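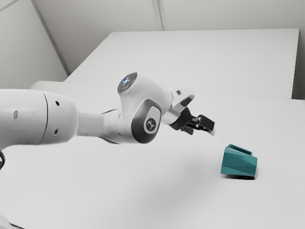

Bras articulé blanc et petit objet bleu-vert sur un plateau blanc. Image de synthèse.

Formation des adultes : « Le temps d'apprendre doit figurer dans le contrat »
Entretien avec Shahla Kordestani, directrice des études de l'Institut Pivau
Propos recueillis par Tamara Koval
Mis en ligne le 31/08/2024

L'Institut Pivau a remis en avril à la communauté de communes de Cosuvville son rapport sur la reprise d'études des salariés. L'enquête porte sur 418 personnes, toutes en emploi au moment de leur inscription et toutes engagées dans un parcours menant à un titre ou à un diplôme. Shahla Kordestani, qui en a dirigé la rédaction, revient sur les principaux constats et sur les suites que l'Institut souhaite leur voir données.

Interrogée sur l'origine de ce travail, la directrice des études rappelle que les données locales se limitaient jusqu'alors aux inscriptions. « Nous savions combien de personnes entraient en formation et dans quelles filières. Nous ignorions à peu près tout de leur parcours ensuite : les interruptions, les changements d'horaires, les reports d'examen. Un salarié qui cesse de venir au troisième mois disparaît des tableaux sans que l'on sache s'il a renoncé, déménagé ou trouvé un autre poste. » L'équipe a donc choisi de suivre les mêmes personnes pendant 2 ans, au moyen de questionnaires et d'entretiens.

Le premier enseignement concerne les motifs de départ. Le coût de la formation, souvent invoqué dans le débat public, arrive loin derrière l'organisation du temps. Les dispositifs de prise en charge existent et sont, selon Shahla Kordestani, assez bien connus dans les entreprises du bassin. La difficulté commence lorsque le planning de travail change en cours d'année. « Une aide-soignante s'inscrit à un cours du soir sur la foi d'un roulement donné. Le roulement est modifié en cours d'année et elle manque une séance sur deux. Son employeur n'a commis aucune faute, le centre de formation non plus, mais le parcours est compromis. »

Le rapport recommande sur ce point qu'une annexe au contrat de travail précise les plages réservées aux cours et aux révisions, ainsi que les conditions dans lesquelles elles peuvent être déplacées. La proposition a suscité des réserves chez certains employeurs, qui craignent une rigidité supplémentaire. La directrice des études en prend acte. « Nous avons entendu cette objection à plusieurs reprises, notamment dans les petites structures où une absence ne se remplace pas. L'annexe que nous proposons prévoit un délai de prévenance et un droit au report. Elle écrit ce qui se négocie aujourd'hui oralement, parfois dans un couloir, et qui se perd au premier changement de responsable. »

L'entreprise Bravside, qui emploie 300 personnes sur la commune, applique une formule voisine. Les salariés en formation y disposent de 40 heures par an, prises sur le temps de travail et destinées exclusivement au travail personnel. Shahla Kordestani se garde d'en tirer une règle générale. « Bravside dispose d'un service des ressources humaines et d'effectifs qui permettent cette souplesse. Nous citons le cas dans le rapport parce que les règles y sont écrites et consultables par tous les salariés. Un artisan avec un seul employé devra procéder autrement, sans doute en s'associant à d'autres. »

Le deuxième chapitre du rapport traite du retour à l'écrit. Une part importante des personnes interrogées n'avait pas rédigé de texte long depuis la fin de sa scolarité. Or la plupart des titres exigent un mémoire, un dossier professionnel ou une épreuve de synthèse. « Les intéressés parlent très bien de leur métier. Ils en connaissent le vocabulaire, les contraintes, les exceptions. Lorsqu'on leur demande quinze pages avec une problématique, certains ont le sentiment qu'on leur parle d'autre chose. » L'Institut a ouvert à leur intention un atelier d'écriture, placé avant le début des cours et ouvert aux conjoints, disposition à laquelle la directrice des études se dit attachée.

À la question de savoir pourquoi les conjoints, elle répond par l'expérience des entretiens. « La reprise d'études se décide rarement seul. Elle modifie les soirées, les vacances, la garde des enfants. Plusieurs conjoints venus par curiosité se sont inscrits à leur tour l'année suivante. Nous n'avions pas prévu cet effet et nous ne savons pas encore le mesurer. »

L'enseignement à distance occupe une place plus réduite que ne l'attendaient les commanditaires. Les cours enregistrés sont appréciés pour rattraper une séance, mais peu de personnes souhaitent suivre un parcours entier de cette façon. Les réponses divergent selon l'âge et surtout selon le logement. « Une personne qui partage deux pièces avec trois autres ne travaille pas chez elle, quelle que soit la qualité de la plateforme. Elle nous demande une salle chauffée, une table et une heure de fermeture tardive. » La bibliothèque du quartier Chung prolonge désormais son ouverture en période d'examens. L'Institut souhaite que cette mesure soit étendue à l'ensemble de l'année, et des échanges sont en cours avec la collectivité sur la prise en charge des heures correspondantes.

Le rapport comporte également des limites, que son auteure principale tient à signaler. Les travailleurs indépendants n'entraient pas dans le champ de l'enquête. Les personnes ayant abandonné très tôt ont moins répondu que les autres, malgré des relances par courrier et par téléphone. « Il faut lire nos résultats avec cette réserve. Ceux dont nous aurions le plus à apprendre sont aussi ceux qui nous ont le moins écrit. »

Concernant la suite, Shahla Kordestani indique que le questionnaire sera adressé une nouvelle fois aux mêmes personnes, avec un volet consacré à l'évolution de leur emploi et de leur rémunération après l'obtention du titre. Un second volet, destiné aux formateurs, est en préparation. Le modèle d'annexe au contrat de travail peut être demandé auprès du secrétariat de l'Institut Pivau, à Cosuvville, par tout employeur ou représentant du personnel.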